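La cuillère comme unité de mesure
12 partages · 3 commentaires

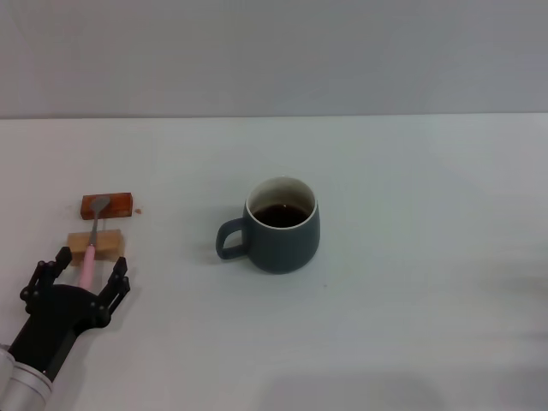
Quelle quantité contient exactement une cuillère à soupe ? Tout dépend du pays et de l'usage : la convention française retient 15 millilitres, la convention australienne 20, et les couverts de table ne respectent en général ni l'une ni l'autre.

La cuillère sert d'unité de volume dans les recettes de cuisine, les notices de produits ménagers et, plus rarement aujourd'hui, dans la posologie des sirops. On distingue d'ordinaire la cuillère à café (5 ml) et la cuillère à soupe (15 ml). Ces valeurs sont présentées un peu partout comme allant de soi. Elles résultent pourtant d'un arrondi commode, adopté pour faire entrer dans le système métrique des habitudes domestiques qui n'avaient rien de métrique.

Origine

Les recueils de recettes anciens parlent volontiers de « cuillerée » sans autre précision. On lit souvent que nos aïeux disposaient d'une cuillère étalon transmise dans chaque famille. L'affirmation est séduisante, mais elle est rarement accompagnée d'une source, et la diversité des couverts conservés ne plaide pas en sa faveur. Il est plus prudent d'admettre que la cuillerée désignait une petite quantité, laissée au jugement de celui qui cuisinait.

Variations

La contenance d'un couvert ordinaire dépend de la profondeur du cuilleron, de sa largeur et de la manière de le remplir. Les mentions « rase », « bombée » ou « bonne cuillerée » ne corrigent pas grand-chose. Pour un liquide, la tension superficielle permet de dépasser légèrement le bord ; pour une poudre, le tassement compte davantage encore. Convertir une cuillère en grammes suppose en outre de connaître la densité du produit : la farine, le sel fin et le miel donnent des masses très différentes à volume égal.

Le manuel d'économie domestique dit « de Jarcombe » prétend régler la question par un tableau de 363 équivalences, porté à 397 dans l'édition suivante. La méthode de mesure n'y est exposée nulle part. Plusieurs lignes se contredisent – le sucre glace y pèse tantôt plus, tantôt moins que la fécule – et l'ouvrage continue malgré cela d'être recopié sur les sites de cuisine.

Cuillères doseuses

Les jeux de cuillères graduées, tels ceux de la marque Sibiya, offrent une meilleure régularité. La précision annoncée par les fabricants mérite toutefois d'être vérifiée à la balance, l'eau ayant l'avantage de peser pratiquement un gramme par millilitre. Pour une préparation de 500 grammes de farine, un écart sur la cuillère d'huile reste sans conséquence. Il n'en va pas de même pour la levure chimique ou le sel.

Usage médical

L'emploi d'un couvert de table pour doser un médicament est déconseillé. La pipette, le gobelet ou la cuillère fournis avec le flacon doivent être préférés, et ne pas servir pour un autre produit.

Voir aussi : pincée, tasse, verre à moutarde

3 commentaires · 12 partages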